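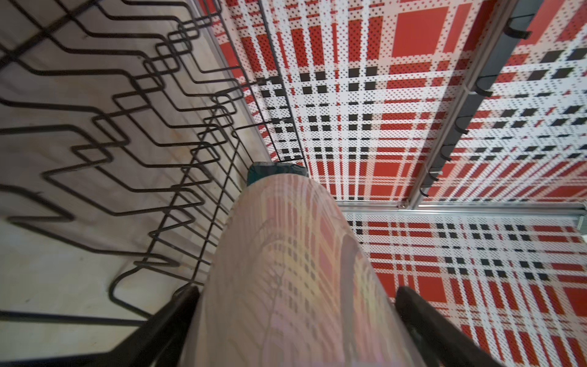

## Shared Kitchen at Nuttall House to Reopen in October

The Betley Residents' Association is pleased to confirm that the shared kitchen on the ground floor of Nuttall House will reopen to members in October. The kitchen has been closed for the replacement of the water line and the main drain, work that was approved at the spring general meeting.

Aliki Tzavaras, who chairs the House Subcommittee, reported that the plumbing passed its final inspection and that the remaining work is limited to painting in the hallway. The hallway will stay open during this period. Members using the side entrance are asked to keep to the left and to watch for drop cloths.

**Booking.** Reservations will again be handled by the front office. The kitchen may be reserved in blocks of 2 or 4 hours, and each household may hold no more than 3 reservations at one time. Requests carried over from before the closure have been kept in their original order, and Evdokia Karras will contact those members directly. Members who no longer need their reservation should let the office know so that the time can be offered to others.

**Fees.** The hourly rate has not changed. The refundable deposit is now $30 and will be collected when the key is issued. Deposits are returned once the kitchen has been checked and the key signed back in. The Vondness supper group and the Hason Street after-school program will continue under their existing agreements and do not pay a deposit.

**Condition of the room.** Members are reminded that dishes must be washed, dried, and put away before the end of the reserved time. Food may not be left in the refrigerator overnight unless it is labeled with a name and apartment number. Unlabeled items will be discarded each morning at 8:00 a.m. Grease and coffee grounds must go in the trash and must never be poured down the sink. The previous drain failed in part through a buildup of grease, and the Association would like the new one to have a longer life.

Orestis Bakalis has agreed to give a short orientation on the new shutoff valves. Attendance is required for anyone who wishes to hold a key, including members who held one before the closure. Times will be posted beside the mailboxes.

Questions about reservations should be directed to Ms. Karras at the front office. Concerns about the plumbing work, including any leak or slow drain in the apartments above the kitchen, should be reported to Mr. Bakalis.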